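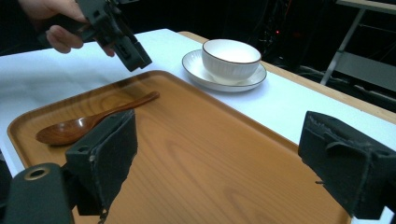
4. Entretien et remise en état des plateaux vernis

Les plateaux de service de la gamme Sevonitz sont livrés avec une finition brillante appliquée en usine. Cette finition protège le bois des taches courantes et de l'humidité passagère, mais elle s'use à l'usage, d'abord sur le rebord et dans les angles, ensuite sur le fond. Sur un modèle brun orangé à rebord relevé et angles arrondis, posé sur une nappe blanche, le veinage et les ovales plus clairs du fond se lisent bien à travers le brillant. Lorsque ce dessin devient terne ou laiteux par endroits, il est temps de procéder à l'entretien décrit au point 4.3. Le présent chapitre ne s'applique ni aux plateaux huilés (voir chapitre 5), ni aux plateaux laqués de couleur unie.

4.1 Avant la première utilisation

1. Retirez le film de protection et les cales en carton. Ne coupez pas le film au cutter sur le plateau.
2. Laissez le plateau à l'air libre, à plat, dans la pièce où il servira, pendant 12 heures. Ne le placez pas contre un radiateur ni devant une fenêtre en plein soleil.
3. Essuyez toute la surface avec un chiffon doux à peine humide, puis avec un chiffon sec.
4. Contrôlez le dessous. Les patins de feutre doivent être collés sur toute leur surface. Si l'un d'eux se soulève, appuyez dessus une minute avec le pouce.
5. Posez le plateau sur une surface plane et appuyez successivement sur chaque angle. Il ne doit pas basculer.

Remarque : une légère odeur de vernis est normale à l'ouverture de l'emballage. Elle disparaît en quelques jours.

Remarque : les différences de teinte entre deux plateaux d'une même commande tiennent au bois et ne donnent pas lieu à un échange.

4.2 Nettoyage courant

Nettoyez le plateau après chaque service, même s'il semble propre. Le sucre et les corps gras attaquent lentement la finition.

1. Enlevez les miettes à la main ou avec une brosse souple.
2. Préparez de l'eau tiède avec quelques gouttes de liquide vaisselle sans abrasif.
3. Trempez un chiffon de coton ou de microfibre et essorez-le fortement.
4. Essuyez le fond dans le sens du veinage, du centre vers les bords.
5. Passez le chiffon le long de la jonction entre le fond et le rebord. Pour les angles, enroulez le chiffon autour d'un doigt.
6. Rincez avec un second chiffon humidifié à l'eau claire.
7. Séchez immédiatement, y compris le dessous.

ATTENTION : ne mettez jamais le plateau au lave-vaisselle et ne le laissez pas tremper dans l'évier. L'eau pénètre par les chants et le fond peut se voiler de façon définitive.

ATTENTION : n'utilisez pas d'éponge grattante, de poudre à récurer, d'alcool, d'acétone ni de produit à vitres.

Taches particulières

Café, thé, vin : tamponnez sans frotter, puis nettoyez comme ci-dessus. Si une trace subsiste, appliquez une pâte de bicarbonate et d'eau pendant 6 minutes au maximum, rincez et séchez.

Cire de bougie : laissez durcir. Soulevez la cire avec une carte en plastique tenue presque à plat. Le reste s'enlève avec un chiffon tiède.

Auréole blanche laissée par une tasse chaude : attendez une journée, l'auréole peut s'effacer seule. Dans le cas contraire, suivez le point 4.3.

Encre et feutre : n'essayez pas de solvant. Passez directement à la rénovation partielle, point 4.4.

4.3 Ravivage du brillant

À faire dès que la surface ternit, en général une à deux fois par an pour un usage domestique. Prévoyez la crème de ravivage Kovora (flacon de 100 ml, non fourni) et deux chiffons de coton non pelucheux.

1. Nettoyez et séchez le plateau selon le point 4.2. Attendez une heure.
2. Couvrez la table d'un drap ou d'une nappe usagée. La crème tache les textiles clairs.
3. Agitez le flacon et déposez une noisette de crème sur le chiffon, jamais directement sur le bois.
4. Faites un essai sous le plateau. Si la finition devient collante, arrêtez et contactez le service après-vente.
5. Étalez en couche mince sur le fond, par petits mouvements circulaires, puis terminez par de longs passages dans le sens du veinage.
6. Traitez ensuite le rebord, côté intérieur puis côté extérieur.
7. Laissez agir un quart d'heure.
8. Lustrez avec le second chiffon jusqu'à ce que celui-ci glisse sans accrocher.

Ne posez aucun aliment à même le plateau avant le lendemain.

Remarque : une couche trop épaisse ne brille pas davantage et retient la poussière. Si des traces grasses apparaissent, lustrez de nouveau avec un chiffon propre.

4.4 Rénovation partielle

Cette opération concerne les rayures que l'on sent sous l'ongle et les petites zones où le vernis est parti. Travaillez dans une pièce aérée, sans courant d'air direct. Portez des gants et un masque antipoussière pendant le ponçage.

Matériel : papier abrasif grain 400 et grain 2 000, cale de liège, ruban de masquage, vernis de retouche Rindthorpe brillant, pinceau plat à poils fins.

1. Délimitez la zone au ruban en laissant deux doigts de marge autour du défaut.
2. Poncez légèrement au grain 400, toujours dans le sens du bois. Arrêtez dès que la rayure ne se sent plus. Ne cherchez pas à atteindre le bois nu, sauf s'il l'est déjà.
3. Dépoussiérez avec un chiffon à peine humide et laissez sécher.
4. Appliquez une première couche fine de vernis. Ne repassez pas sur une partie qui commence à prendre.
5. Retirez le ruban tant que le vernis est encore frais.
6. Laissez sécher 12 heures, plateau à plat.
7. Appliquez une seconde couche en débordant légèrement de la première.
8. Après séchage complet, passez le grain 2 000 à l'eau sur le pourtour de la retouche pour faire disparaître la surépaisseur.
9. Terminez par un ravivage (4.3).

ATTENTION : les chiffons imprégnés de vernis peuvent s'échauffer. Étendez-les à l'extérieur jusqu'à séchage complet avant de les jeter. Ne les mettez pas en boule à la poubelle.

ATTENTION : ne retouchez pas un plateau dont le fond est fendu. La fente continuera de s'ouvrir sous le vernis.

4.5 Rangement

Rangez le plateau à plat ou sur chant, dans un placard sec. Si vous empilez plusieurs plateaux, intercalez une feuille de papier de soie ou un linge fin. N'empilez pas plus de 6 plateaux de même format. Ne stockez rien de lourd à l'intérieur.

Évitez les caves, les garages non chauffés et le dessus des réfrigérateurs. Après un long stockage, par exemple une maison fermée jusqu'en août, aérez le plateau une journée avant de vous en servir.

4.6 Problèmes et solutions

Le plateau bascule légèrement.
Vérifiez les patins. Si tous sont en place, posez le plateau à l'envers sur une table plane pendant deux jours, sans charge. Si le défaut persiste, le fond est voilé : contactez le service après-vente.

La surface reste collante après le ravivage.
Excès de crème ou pièce trop froide. Essuyez avec un chiffon tiède bien essoré, séchez, attendez le lendemain.

La retouche est plus claire que le reste.
Le bois a été poncé trop loin. La différence s'atténue à la lumière en quelques semaines.

Un patin est perdu.
Les patins de remplacement se commandent par jeu complet auprès de Van Wyk, distributeur des pièces détachées. Indiquez le format du plateau, imprimé sur l'étiquette collée dessous.

4.7 Limites de la garantie

La garantie couvre les défauts de collage et le décollement du vernis en usage normal. Elle ne couvre pas les rayures, les brûlures, les marques de récipients chauds ni les dégâts dus à l'immersion. Toute rénovation totale effectuée par l'utilisateur y met fin ; une retouche conforme au point 4.4 n'a pas d'incidence. Conservez la facture et l'étiquette de dessous, elles sont demandées pour toute réclamation.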